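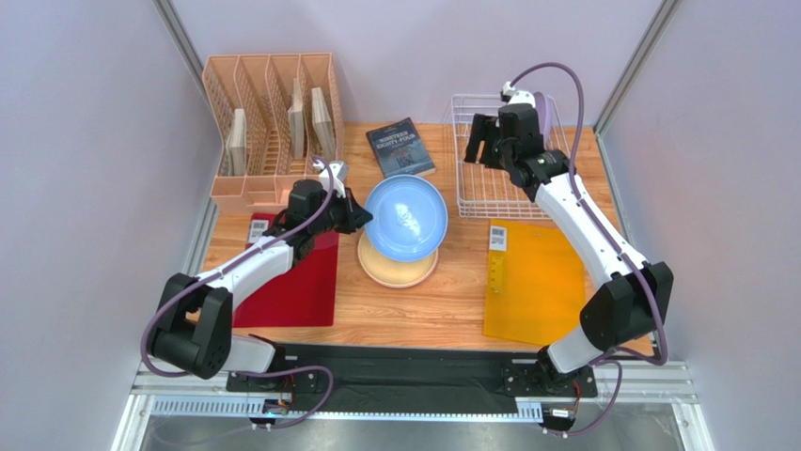 Zirkex two-arm trial bench, set up for a mixed plates and folders test.

Zirkex Bench – Two-Arm Gripper Trial Station

The Zirkex Bench is a ready-built station for trying out grippers and wrist cameras side by side before you buy. It comes with two white and black arms, a wooden worktop and plain walls on three sides, so the background stays the same from one trial to the next.

Fit one type of finger to the left arm and another to the right, then run both on the same job. Thin rims and flat card are where most fingers differ, so we suggest testing with plates, folders and paperbacks as well as blocks. A wire dish rack and a file organiser make good targets for placing work.

What you get
2 arms with wrist camera mounts
2 pairs of flat black fingers
Walled worktop on an aluminium frame
Shenoy controller with trial logging
Cable set and clips

Fingers are changed with a single hex key. The Shenoy controller stores up to 1,000 trials and exports them as a plain spreadsheet. Tuston soft fingers fit the same wrist – order the adaptor plate separately. Sketdale suction heads do not fit at present.

Choosing fingers
The flat fingers are the best starting point for rims and book spines. For glazed crockery, choose the Tuston pads. We advise at least 20 trials per object for a fair comparison, or 100 if the objects are moved between trials.

Hire and purchase
Available to buy or to hire by the month. Hire units are next free in May. For prices and adaptor advice, contact Ditte Egilsson in equipment sales.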